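Harkholm buyout talk, cap math inside
Oct 17, 2020 | Posted by Chantal Vachon

cvachon wrote:
Starting a separate thread so the goalie discussion can stay where it is. The club has 2 years left on Bukska at a number that made sense when he was a top-pair defenseman. He isn't one now. A buyout spreads two-thirds of the remaining salary over twice the remaining term, so we would carry dead money for four seasons. I would still do it. The first-year savings cover a third-line center, and Grewal needs a new contract before January.

bluelinebert wrote:
You're treating salary and cap hit as the same figure. His deal is front-loaded. The savings in year one are smaller than you think, and the penalty in years three and four lands when the kids come off entry-level deals. Bury him in the minors and take the partial relief.

cvachon wrote:
Fair on the front-loading. I reran it with actual salary and the year-one savings drop, but they stay positive. Burying him leaves most of the hit on the books for both seasons.

pk_percentage wrote:
Neither. He has played 287 games in Harkholm and the penalty kill was fine with him on the left side. The problem is his minutes at even strength. Cut those to 15 a night and he is overpaid but usable. Harkholm's defense is thin enough already.

bluelinebert wrote:
Usable against whom? His zone exits were the worst on the team after the break. Ralik had to cover for him on every second shift, and Ralik's own numbers went down as a result.

pk_percentage wrote:
Ralik was playing hurt. You can't put that on his partner.

fourthlinefan wrote:
What about retaining half and trading him? A team near the floor might take him with a mid-round pick attached.

cvachon wrote:
Retention uses one of our slots and I would want to keep that for the deadline. If the price is only a fourth, I could be talked into it. A second, no.

fourthlinefan wrote:
Agreed on the second. Posting from the desk tonight, will look up the comparable trades tomorrow.
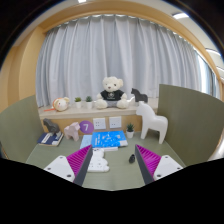
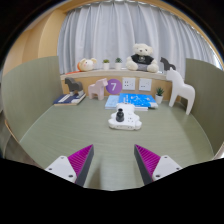
At the desk, two views.

Comments

icingcall: The recapture rules don't apply here, before someone brings them up.

pk_percentage: Still keeping him. See you all in January.

rinkside_lou: Has anyone checked whether he has a no-move clause? That decides the minors option.

Contact | Copyright 2020 | Back to top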